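3.2 家庭餐桌场景中的瓶装饮料与零散物品
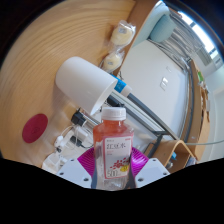

图4 木质桌面场景中的瓶装红豆水,桌面上另有白色圆柱形容器、深红色圆形杯垫与独立包装的烘焙食品

本节讨论餐桌表面物品的构成及其包装信息的可读性。Haverford与Tillman在前期工作中将家庭桌面物品分为固定陈设、循环使用器具和一次性消费品三类,本文沿用该分类,但对第三类作进一步细分:带有品名标签的饮料归入C1,透明包装的即食食品归入C2,其余归入C3。全部样本共3,909条记录,采自400户家庭,记录截止日期为2021年12月20日。

以图4为例,瓶装饮料属于C1。瓶体为透明塑料,配白色螺旋盖,盖缘有细密竖纹;标签正面横排“红豆水”三字,下半部印有红豆图案,左下角可见数字“500”。标签上另有小号文字,在该图中无法辨读,编码时记为“缺失”,不依据同类商品推断补全。数字“500”旁未能确认计量单位,故仅作字符串录入,不参与容量统计。瓶肩呈半透明橙粉色,下部颜色较浅。由于透明瓶体的表观颜色同时受内容物、标签反射及背景影响,本文不以颜色作为判定饮料种类的依据,品名以标签文字为准。

桌面上的白色圆柱形容器横置,开口一端朝向饮料瓶一侧。该容器表面光滑,用途无法仅凭外形确定,按“未定用途容器”编码。深红色圆形杯垫平置于桌面,归入循环使用器具。两件淡黄色烘焙食品以透明塑料包装,位于桌面边缘附近,归入C2。编码仅记录食品的外观与包装形式,不判断口味或保质状态。

物品间距采用四级序数量表描述,即接触、邻近、分离和远离。考虑到斜向视角会使圆形物体呈椭圆形,单幅图像中的轮廓长短轴之比不直接用于估计物品尺寸。物品的摆放方向单独设字段,取值为直立、横置、倒置和不可判定。图4中饮料瓶记为直立,白色容器记为横置。

标注由两名编码员独立完成,分歧条目交第三人复核。为检验类别定义的稳定性,另抽取80条记录进行二次编码。分歧主要集中于C2与C3的边界,尤其是包装透明而内容物难以辨认的条目。对此类条目,本文保留原始文字描述,并在3.3节的频次分析中单列,不并入任一子类。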